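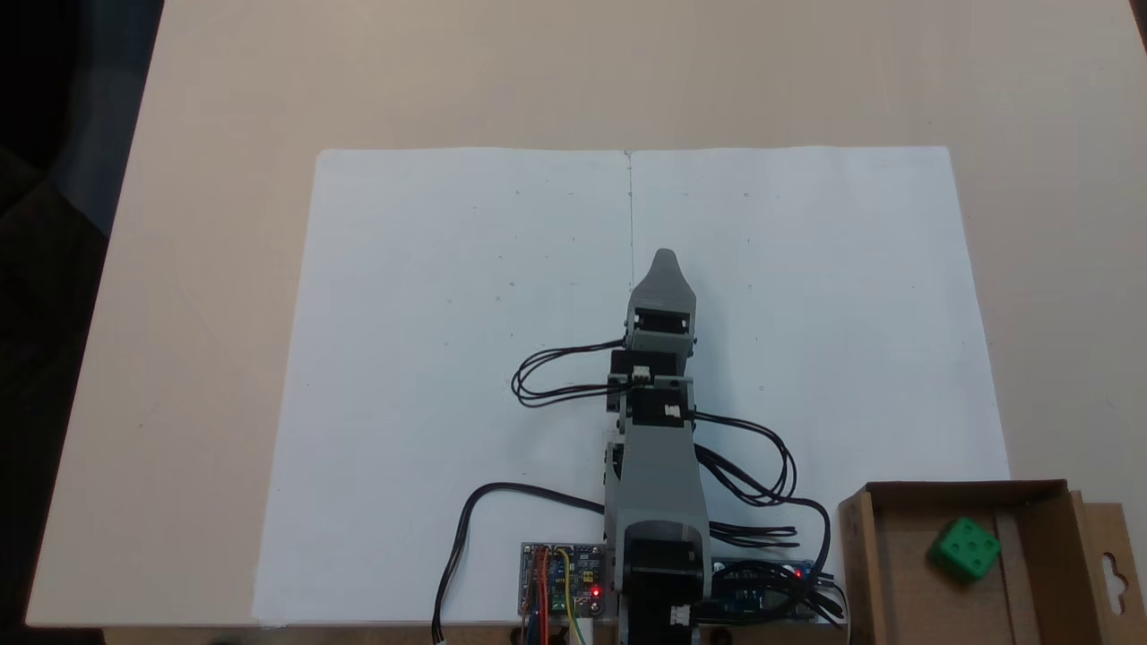

About Drosstead

Drosstead builds and tests small robot arms for chores at home and on the shop floor. Our main job right now is tidying: a cube, a box, a desktop arm.

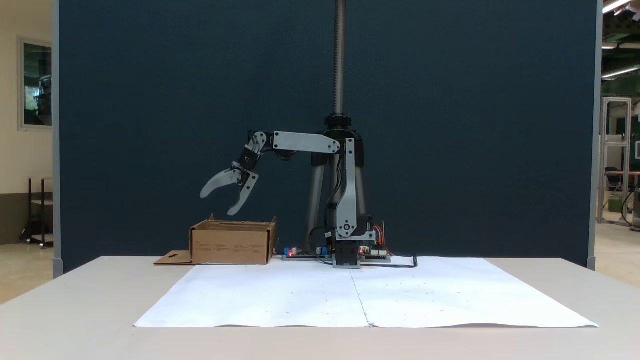 Brittany Tremblay would not buy one yet. Her view is that an arm that needs a person watching it saves no work.

We agree for now. Our target is 90 clean pickups in a row before we move on to socks and cutlery.

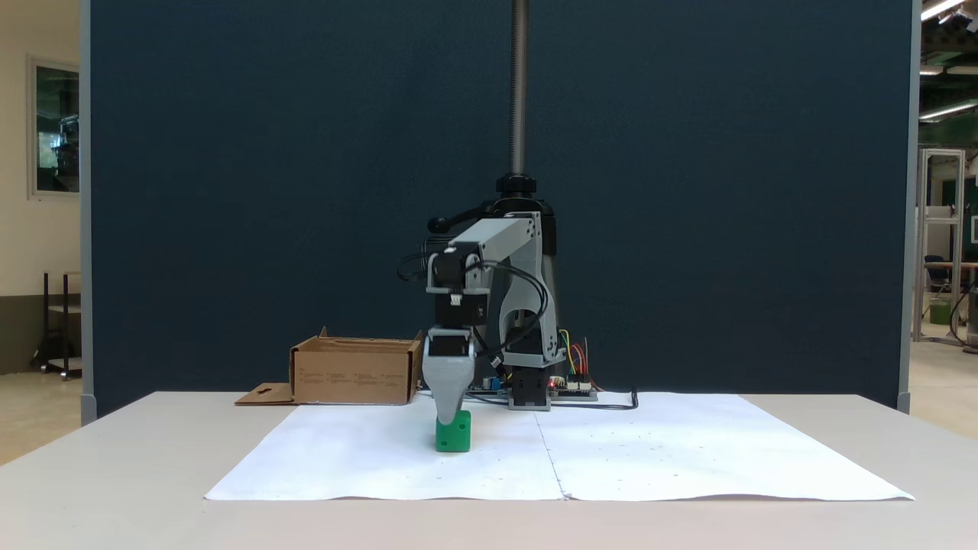 Shop-floor work is closer. Parts come in one shape and turn up in one place, and our partner Fustanico wants sorting help by December.
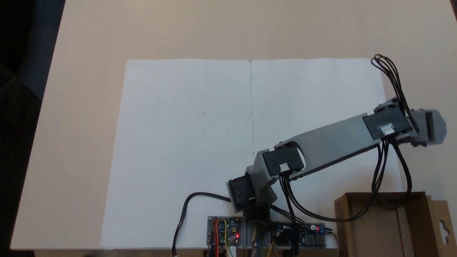 Laundry and dishes will take longer. We are a team of 12 and we publish our failed runs along with the good ones.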